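7 Störungen beim Greifen von Textilien

Dieser Abschnitt gilt für die Handgreifer des Systems Cluden in der Ausführung links/rechts, jeweils mit aufgesetztem Smartphone zur Aufzeichnung. Grundlage ist die Störung, die im November am Falttisch in Halle Cavovari aufgetreten ist. Die Inbetriebnahme ist in Abschnitt 4 beschrieben, das Anlegen der Faltprogramme in Abschnitt 9.

7.1 Fehlerbild

Der linke Greifer öffnet nach dem Ablegen einer Stoffkante nicht mehr oder nur verzögert. Der Bediener hat den Abzug bereits losgelassen, die Backen bleiben aber geschlossen. Wird der Greifer in diesem Zustand angehoben, zieht er das Kleidungsstück mit. Auch das Tischtuch kann dabei erfasst werden, wenn die Backen zu tief angesetzt waren.

In der Aufzeichnung ist die Störung daran zu erkennen, dass der Kanal „Öffnungsweite“ auf einem festen Wert stehen bleibt, während die Position weiterläuft. Die App meldet E-40 (Weg nicht erreicht). Bleibt die Meldung aus und der Wert steht trotzdem, liegt der Fehler am Geber und nicht an der Mechanik. Dann weiter mit 7.5.

7.2 Ursache

Bei der Untersuchung durch Izzati Kwok und Darmawan Rahman fanden sich Faserreste in der Führung hinter den Backen. Der Greifer hatte seit der letzten Reinigung 3.052 Schließvorgänge im Zähler. Vorgesehen sind höchstens 1.000. Der Zähler war beim Wechsel der App-Version nicht übernommen worden und zeigte dem Bediener null an.

Die Fasern stammten überwiegend von Baumwolljersey. Bei Geschirrtüchern und glatten Hemdenstoffen ist die Belastung geringer, das Intervall gilt trotzdem für alle Stoffe.

7.3 Sofortmaßnahmen

VORSICHT
Quetschgefahr. Blockierte Backen können sich ohne Vorankündigung lösen und wieder schließen. Nicht mit den Fingern zwischen die Backen greifen, solange der Akku eingesetzt ist.

1. Bewegung anhalten. Greifer nicht anheben, nicht am Stoff ziehen.
2. Den zweiten Greifer vom Kleidungsstück lösen und neben dem Stoff ablegen.
3. Aufzeichnung in der App mit „Abbruch“ beenden. Nicht „Speichern“ wählen.
4. Akku des betroffenen Greifers entnehmen. Die Statusanzeige muss erloschen sein.
5. Entriegelungsstift in die Öffnung an der Unterseite stecken und bis zum Anschlag drücken. Die Backen geben nach.
6. Stoff seitlich herausschieben.
7. Greifer mit dem roten Anhänger kennzeichnen und in die Werkstattablage geben, wenn er nicht sofort gereinigt wird.

Hinweis: Ist die Entriegelung schwergängig, keine Zange verwenden. Zwei der älteren Gehäuse sind auf diese Weise gerissen. Solche Greifer gehen ungeöffnet an Sulastri Raju.

Halten sich mobile Roboter im selben Raum auf, muss deren Fahrfreigabe vor Arbeiten am Greifer abgeschaltet sein. Das Abschalten der App genügt nicht, die Freigabe läuft über den Schlüsselschalter an der Tür.

7.4 Reinigung der Führung

Benötigt werden ein Kreuzschlitzschraubendreher PH0, ein weicher Pinsel, Druckluft aus der Dose und ein fusselfreies Tuch. Dauer etwa 40 Minuten je Paar.

1. Smartphone aus der Halterung nehmen. Die Halterung selbst bleibt montiert, sonst muss die Kamera neu eingemessen werden.
2. Die beiden Schrauben der Backenabdeckung lösen. Abdeckung nach vorn abziehen.
3. Fasern mit dem Pinsel von innen nach außen entfernen. Druckluft erst danach und nur schräg zur Führung einsetzen.
4. Backen mit dem Tuch abwischen. Kein Alkohol auf den Auflageflächen, der Belag wird davon hart.
5. Führung von Hand über den ganzen Weg bewegen. Sie muss ohne Ruck laufen.
6. Abdeckung aufsetzen, Schrauben handfest anziehen.
7. Smartphone einsetzen, Akku einsetzen, in der App „Leerhub“ starten. Der Greifer fährt 80 Hübe.
8. Zähler zurücksetzen und die Reinigung im Geräteblatt eintragen, mit Kürzel.

Tritt E-40 während des Leerhubs erneut auf, ist die Führung verschlissen. Der Einsatz wird komplett getauscht (Lieferant Rätsep, Bestellung über Melati Menon). Nachschmieren ist nicht zulässig. Öl gelangt auf die Backen und von dort auf die Ware, außerdem bindet es die Fasern, die man gerade entfernt hat.

7.5 Geberfehler

Bleibt die Öffnungsweite stehen, obwohl sich die Backen sichtbar bewegen, zuerst die Steckverbindung zwischen Greifer und Smartphone prüfen. Stecker ziehen, Kontakte ansehen, wieder einstecken. Danach in der App unter „Geräte“ den Greifer abmelden und neu anmelden. Links und rechts dürfen dabei nicht vertauscht werden. Die App prüft das in der jetzigen Version nicht.

7.6 Wiederaufnahme am Falttisch

Nach jeder Störung wird mit einem T-Shirt geprüft, bevor wieder aufgezeichnet wird.

1. Tischtuch glatt ziehen und an der Hinterkante mit den Klammern sichern. Ein loses Tuch wandert beim Ziehen mit und verfälscht das Ergebnis.
2. T-Shirt flach auflegen. Falten in der Oberfläche sind zulässig, Kanten müssen frei liegen.
3. Mit dem linken Greifer eine untere Ecke fassen. Den rechten Greifer noch nicht schließen.
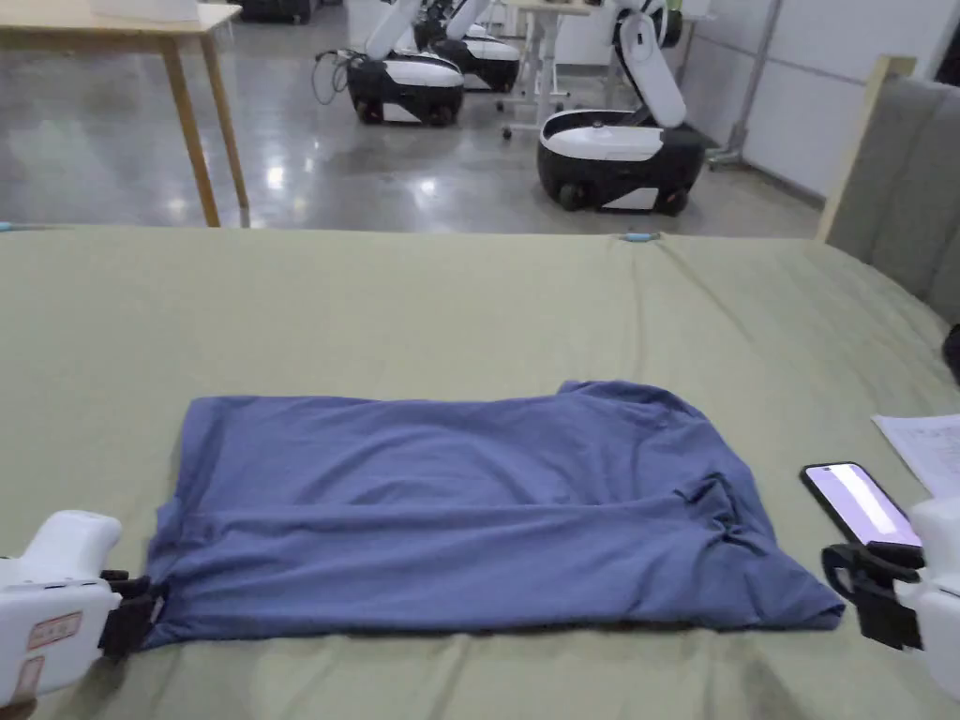 4. Griff kurz halten, dann den Abzug loslassen. Die Backen müssen vollständig öffnen, ohne dass der Stoff haften bleibt.
5. Den Vorgang an den übrigen Ecken wiederholen, danach mit dem rechten Greifer ebenso verfahren.
6. Beide Greifer gemeinsam schließen, Kante anheben, umlegen, loslassen.
7. Aufzeichnung ansehen. Die Kurven der Öffnungsweite müssen bei jedem Loslassen auf den Ausgangswert zurückgehen.

Nimmt der Greifer beim Anheben das Tischtuch mit, wurde zu steil angesetzt. Die Backen flacher führen und nur den Stoff fassen. Das ist ein Bedienfehler und wird nicht als Störung gemeldet.

7.7 Umgang mit betroffenen Aufzeichnungen

Aufzeichnungen, in denen E-40 vorkommt, werden gesperrt und nicht gelöscht. Das gilt auch für die Durchgänge unmittelbar davor, bis zum letzten fehlerfreien Leerhub. Bei der Störung im November waren Durchgänge bereits an das Projekt Onasitz übergeben worden und mussten dort von Hand wieder herausgesucht werden. Ataberk Değirmenci führt die Sperrliste. Zu melden sind Gerätenummer, Zählerstand, Stoffart und Uhrzeit der ersten Meldung.

Der Zählerstand wird bis auf Weiteres zusätzlich auf Papier geführt, auch wenn die App ihn richtig anzeigt.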